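Teaching by demonstration (robotics)

From the Dravby Reference, the open encyclopedia of machines and automation

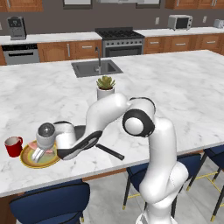 Teaching by demonstration is a way of giving a robot a new task by having a person carry the task out through the robot. The person may hold the arm and move it, or may control it from a distance. The motion is recorded and later used to produce a program or to train a control model. The method is also called learning from demonstration, programming by demonstration or, in older factory manuals, lead-through teaching.

Background

Early industrial arms were taught by moving them to a point, storing the point, and going on to the next. The robot then played the points back in order. This worked well for spot welding and paint spraying, where parts arrived in the same place each time. It worked poorly where objects shifted, because the stored path took no account of what was in front of the arm.

Later systems recorded sensor readings along with the motion. A model trained on many such recordings can be asked to produce a fitting motion for a layout it has not met before. Household tasks such as clearing a counter, loading a dishwasher or moving food between a pan and a plate are common subjects of this work, as the objects are cheap and the layouts vary widely.

Methods

Hand guiding. The operator grips the arm near the wrist and moves it through the task. Motors are set to cancel the weight of the arm so that it can be pushed with little force. Hand guiding needs no extra equipment and gives the operator a direct feel for contact. Its drawbacks are that the operator's body may block the cameras and that guiding two arms at once is hard for one person.

Leader and follower arms. The operator moves a small leader arm with joints laid out like those of the working arm, which copies it. The operator stands clear of the work. Leader arms are often built for one model of robot and cannot always be used with another.

Handheld controllers. The operator holds a tracked controller, and the gripper follows its position and tilt. A trigger opens and closes the fingers. The control software works out the joint angles, so the operator has less say over where the elbow goes. On a crowded surface the elbow and forearm may pass low over objects the operator is not watching.

Keyboard and 3D mouse. These are slow but easy to set up, and are used mostly for short tests.

Simulated demonstrations

Demonstrations can also be recorded in a simulator, using the same input devices. A simulated kitchen can be reset at once, and nothing is broken when a mug is knocked over. The simulator stores the exact position of every object, which saves labeling work. Contact with soft items such as sliced food or cloth is harder to model, and motions learned this way may need correction on a real arm. Many groups mix the two sources.

Recording practice

A single recording is usually called an episode. It begins with the arm in a rest pose and ends when the task is done or given up. Joint angles, gripper opening and camera views are stored against a shared clock.

The Brennan kitchen set, used in teaching courses, holds 74 episodes of a tabletop task in its beginner portion. Its notes ask operators to practice for five minutes before recording and to discard any episode in which the arm pauses for more than seven seconds. Long pauses tend to be copied by the trained model, which may then stop partway through a task.

Guides differ on failed attempts. The Vakmont handbook tells operators to keep a missed grasp if it is followed by a good second try, so that the model has examples of recovery. The Jornidmont course removes all misses from its first training set and adds them back later.

Quality of demonstrations

Operators differ in speed, in approach angle and in the order in which they handle objects. A model trained on mixed styles can average two good motions into a poor one. Common remedies are a written order of steps, a fixed grasp for each object, and a single operator for each task. In one Jornidmont class exercise, nearly 80 percent of rejected episodes were rejected for the final approach to the object, where the fingers came down at a slant or closed too early.

Safety

During hand guiding the operator is within reach of the arm, and speed and force limits are set low. In remote control the main risk is to objects and to other people near the robot. A stop button is kept within the operator's reach in both cases.

See also

Teleoperation
Teach pendant
Imitation learning
Gripper

Last revised January 3, 2023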